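Right, a few of you asked what's going on at work since I mentioned the robots and then vanished for a month. Tea's made, so have a thread.

For anyone new: I'm on returns and mixed stock at Prekirent. Snacks, mostly. Crisps, biscuits, chocolate bars, those tiny packets that get into the lining of everything. Stuff comes in all jumbled up and goes out again in boxes of its own kind. I've done it for nine years and my hands do it while my head is on holiday.

In January we were called into the canteen and told that Drondero were putting two sorting stations on our line. The slides had a lot of blue arrows on them. Somebody asked whether we were being got rid of and the answer took so long that half the room had decided it was yes before he got to the end.

(It was no, for now. Hours stay the same, the agency people don't get renewed when their contracts run out. So it was a yes for some of us, just said quietly. I'm still cross about that and I'll come back to it.)

Anyway! The stations. You get a table with a gridded cloth, cardboard boxes at the back with the category written on them, and the arms do the picking. Our two categories to begin with were crisps and biscuits, labels done by hand in red pen, in Chinese, same as on half our shelves.

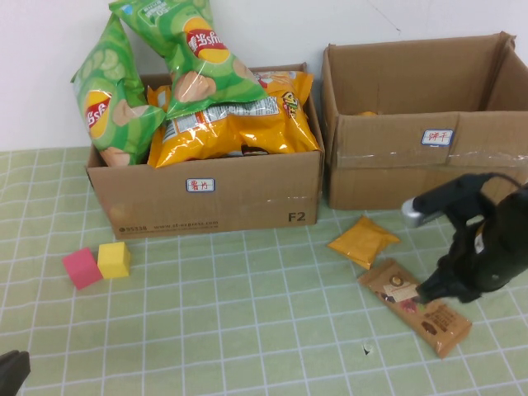
Gripper down on a chocolatey snack bar. Crisps box on the left, biscuits on the right.

I'd assumed the big crisp bags would be the hard ones. They're floppy, they're shiny, they're mostly air. But no, it's the little flat packets that cause the bother. A person slides one to the edge of the table and pinches it without a thought. The gripper goes straight down and has to get hold of something about as thick as a bank card.

First week it would press on a packet, come up with nothing, go down again, come up with nothing. Very much me with a contact lens.

And you feel for it! That's the silly part. I've stood next to that thing muttering "go on, go on" like I'm at the races, and I wasn't the only one either. There was a proper cheer the first time it lifted one of the fiddly ones. Then we all went back to our stations looking a bit sheepish.

So what changed for us. The job used to be: pick up, look, put down, all shift. Now I mind a station. I set out the table, watch the picks, fix what goes wrong, and press a button on a tablet to say what sort of wrong it was. The tablet runs a thing called Priltivero and it has seven kinds of wrong. I need at least one more, for "it did it fine but in a way that gave me the creeps".

Good bits, because I don't want to be a misery. My wrists! I used to go home with them aching and sleep with one in a splint. The splint has been in a drawer for weeks now. If you'd told me the robots would sort that out before the physio did I'd have laughed at you.

Also I can have a drink of water when I want one. Sounds like nothing. The old line didn't stop for you, and you planned your whole afternoon round your bladder.

Less good: it's lonelier. We used to stand elbow to elbow and talk rubbish for hours, whose kid did what, who was wrong about which telly programme. Now we're spaced out, one person per station, and you'd have to shout. I know everything about my arm's bad habits and I've got no idea how anyone's daughter got on with her driving test.

Watching is also more tiring than doing, in a way I find hard to explain to people who haven't tried it. Your hands are free and your brain isn't. By four o'clock I'm staring at a packet of biscuits like it owes me money.
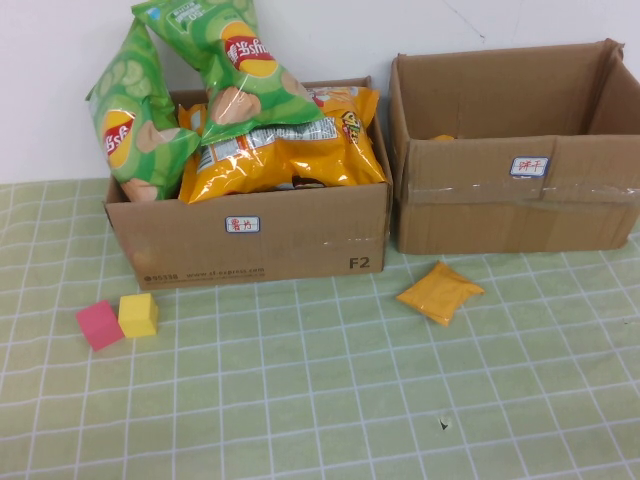
The thing I keep having to tell the day manager is that "full" is a judgement. Any of us can look at a carton with bags poking up over the rim and know whether you'll get another one in if you tuck the corner down, or whether you should get a fresh box. The station doesn't tuck. It puts the thing where it was told to put the thing. So a lot of my day is deciding when a box is done, and I wasn't doing that on paper before, even though I was doing it all the time.

I said this in the review meeting. I said, you've written my new job down as "monitoring" and it's a lot more than that, it's deciding, and deciding is a higher pay band at the Kereama site. Long silence. Someone wrote it down, though, and I watched them write it.

We did get one thing out of that meeting. They were going to put the pick count on a big screen over each station, with the name of whoever was minding it. My best shift so far is 1383 and I'd have been quite proud to see it up there for a day, and then I'd have hated it for ever. What happens when you get the table with all the tiny packets? The screen idea has been dropped. The count stays on the tablet.

Back to the agency lot, as promised. Two of the best sorters we had were agency, quicker than me and far quicker than the arm. When the engineers wanted to know how a person gets hold of a flat packet, it was those two they stood and watched. Neither of them is with us now. I think if you learn from somebody's hands you should find that somebody a job, and I've put that in writing as well, in politer words than I used in the car park.

Someone in the replies wants to know if I'd go back to how it was. Ask my wrists and it's a no. Ask me on a slow afternoon with no one to talk to and I'd have to think about it.

And to the person asking whether we get to eat the stock: no. There's a shelf in the canteen for the squashed ones and it's empty by ten in the morning, every single day.

More when the third category goes on. They're saying sweets. Loose wrapped sweets! I've told them I want to be on shift for that.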